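Bench notes, June: cutlery task, visit to Stirow demo room
2 comments · 0 shares
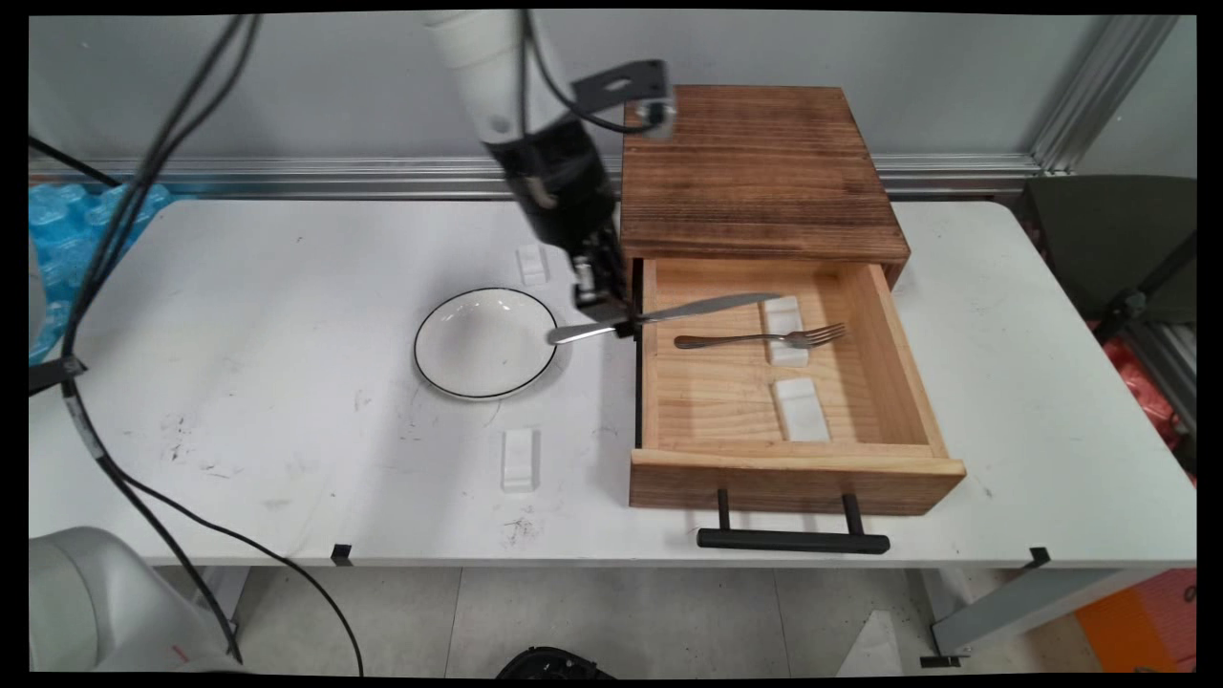

Knife in the gripper between plate and open drawer, fork in the drawer.

Arrived 10.40 with Refilwe Nel. Pravesh Fourie ran the arm for us and answered questions for most of an hour. The setup is one arm over a folding table, drawer unit on the right, plate left of centre. Camera on a bracket at the wrist. The policy is their own, working name Siva.

Noted while watching:

Grip is near the middle of the knife, handle towards the plate. Pravesh prefers mid-grip for balance. I would like to see it tried nearer the handle, as the blade end has to clear the drawer sides.

Small white blocks on the table and in the drawer. With a piece of cutlery resting partly on one, the fingers have room to get under it. We lay ours flat on the bench at Tshabalala and lose a lot of picks that way. Worth copying.

Training set is 1286 episodes, of which 200 were recorded after the drawer unit was changed. He puts the current success rate at 86 per cent for a single item with the drawer already open. No figure for opening the drawer first. Asked twice.

Closing speed on the fingers is capped at 150 mm/s. Ours is set higher. Check whether that explains the bounce on thin handles.

Cable slack: theirs loops down the side of the arm. Ask Grirar for longer leads before we refit ours.

To do: Refilwe to draw up rest blocks in two heights. I will rerun our fork picks with the lower speed cap and log them under the same task name.

Pravesh is sending the gripper settings file. Not received as of 16.15.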